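Kikano Rolling Whiteboard Review: One School Year Later

So I finally caved and bought a rolling whiteboard. I'd been teaching my little after-school math group off a sheet of butcher paper taped to the closet door, and by the end of last spring I was buying a new roll every month and hating my own handwriting. I went with the Kikano, the big one on wheels, and I've had it since July, so I think I've earned an opinion!

A little background first. I teach small groups, usually five or six kids at a time, in a converted garage with a tile floor. The room gets used for other stuff too, so nothing can be bolted to the wall and everything has to roll out of the way at the end of the night. That ruled out most of what I looked at. I had a Nunance wall board in my cart for weeks (very pretty, very glassy) before I admitted to myself that I wasn't going to drill into that wall.

Okay, assembly. The box says 30 minutes. It took me closer to two hours, and a good chunk of that was me putting the crossbar on upside down and having to back out every screw. The instructions are all drawings, no words, and the drawing for the legs looks exactly the same from both sides. My neighbor Desmond Obi came over to help me lift the board onto the stand, and I would not try that part alone. It isn't terribly heavy but it is wide, and you need somebody to hold it steady while you hunt for the holes.

Once it's together, though, it's solid. I was worried about wobble because my old easel used to sway every time a kid leaned on it with a marker. This one gives a little if you push hard up at the top, and down low, where the kids write, it hardly moves. The casters roll fine over my grout lines. Two of them lock, and I do wish they all did. If somebody gets really enthusiastic with the eraser the unlocked side will creep an inch or so over the course of an evening.

The writing surface is more matte than shiny, which I wasn't sure about in the store photos and now really like. I have a row of overhead lights, and with a glossy board half the class is always ducking around to see past the glare. Markers go on dark and don't bead up. The kids like it because it has just a tiny bit of drag, so their numbers come out neater than they do on the slick little lap boards.

Now for the erasing, which is where I have some complaints.

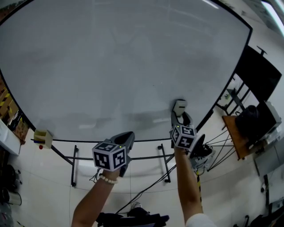 Fresh marker wipes away pretty easily with a plain block eraser. Leave it overnight and you'll be scrubbing. I left a multiplication chart up for a whole vacation week once (my own fault, I know) and I could still read the sevens in October. Even with normal use you get a gray haze that builds up, little smudges and ghosts of old problems, and a dry eraser mostly pushes it from one spot to another. Black is the worst for this. Green comes off the cleanest for me, and I have no idea why.

What I do now is erase dry at the end of each session and then do a proper wipe with spray and a microfiber cloth when the haze starts to bother me. I tried the Cairns cleaner first and it works, but the smell is strong enough that I had to prop the garage door open. Plain rubbing alcohol on a cloth does just as well and costs next to nothing. Go lightly along the bottom edge, where the dust settles against the border, or you'll end up with a line of gray sludge you have to chase with a paper towel.

Also, swap out your eraser more often than you think you need to. I was blaming the board for months when half the problem was an eraser packed solid with old ink. I bought a bag of cheap ones and the difference was huge!

The marker holder deserves its own paragraph. I keep a small one on the bottom left corner and it's fine for a marker or two, maybe three skinny ones if you're stubborn. I'm right-handed, so I'm forever reaching across myself to grab one, and I've been meaning to move it for months. I've also lost a ridiculous number of caps. If you have a lot of colors going, get a separate bin and park it on a chair.

Price-wise, it sits in the middle. There's an Umeck board about the same size that people rave about, with a porcelain surface that supposedly never ghosts, and the quote I got was over 900 dollars with delivery. I couldn't make that work for a room that also holds two bikes and a chest freezer. The Kikano was a few hundred less, and up to 100 dollars off when I was looking, if you caught the back-to-school sale.

A few odds and ends I would have wanted to know ahead of time. The stand takes up more floor than you'd guess, so measure the footprint of the legs and don't go by the board alone. Keep extension cords well away from where it rolls, because the casters are small and will stop dead on a cord. And check the screws after the first couple of weeks. Mine had loosened on one side and it took me five minutes to snug them back up, and I haven't had to touch them since.

Customer service was decent. I was missing a cap for one of the screws and they mailed me a little bag of them, no argument, though it took 27 days to show up.

Would I buy it again? Yeah, I would. I'd like four locking wheels and a surface that forgives me when I forget to erase, and if they ever make that version I'll probably be tempted. For a room where everything has to move, it's been a good board, and I don't miss the butcher paper one bit. Four stars from me, and if anyone has found a trick for getting old red marker off without the alcohol, please leave it in the comments!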